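Shared workshop puts robot arms to work on old desktop PCs

15 Mar 2024

Members of the Bratden workshop have a two-arm bench running that handles parts inside a desktop computer tower, the group said in a build note this week. The project, named Mushi, was started in September by Nantana Limsakul and Jaruwan Rungrueang, who share a bay at the site.

The bench is built on a slatted aluminium platform. The tower is laid on its side with the cover off, so that the arms can work straight down into the case. A tray with moulded slots and raised holders sits to the left of the computer. Limsakul did the layout and most of the wiring. Rungrueang wrote the motion code and looks after the grippers.

Work so far has centred on the area of the motherboard near the processor socket. According to the note, this is the hardest part of the case to reach. The memory slots are close by, the retention frame stands above the board, and there is little room for a gripper to open without touching something it should not. Approach paths are checked at low speed before each change to the code is kept.
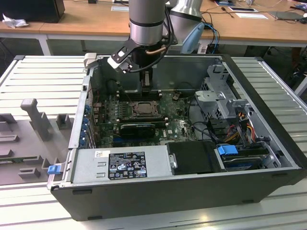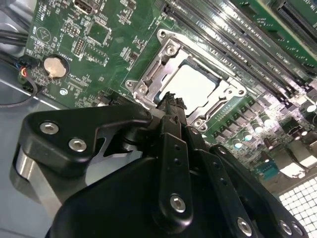 The Mushi bench at Bratden: gripper at work inside the opened computer, with the processor seated in its socket.

The group has logged 679 test moves, of which 238 were stopped early by the operator or by the force limit. Most of the stops came in the first month, when the position of the case was being set by eye. A fixed corner stop on the platform brought the number down. Cable routing has been the other main fault. One sleeve had to be moved twice after it snagged on the case rim.

Spending on the bench stands at 900 pounds, not counting the arms, which were bought second-hand through the parts dealer Dundusero. The control software is built on Nomora, a small motion library that Rungrueang had used on an earlier project - a label feeder that is still in the workshop.

"The board is flat and the screws are where the drawing says they are," Limsakul said. "The cables are the trouble. They are never in the same place in two machines."

The pair plan to reach 2,000 logged moves before they change the gripper design. A narrower finger has been drawn up but not yet cut. They also want to try cases from other makers, which will need a new set of reference points and possibly a different corner stop.

Drawings and the parts list are kept in the project folder at Bratden and can be read by any member. The control code will be shared once the stop routine has been rewritten. Members who want to see the bench running should ask Rungrueang for a time, as the arms are switched off when neither of the two is in the bay.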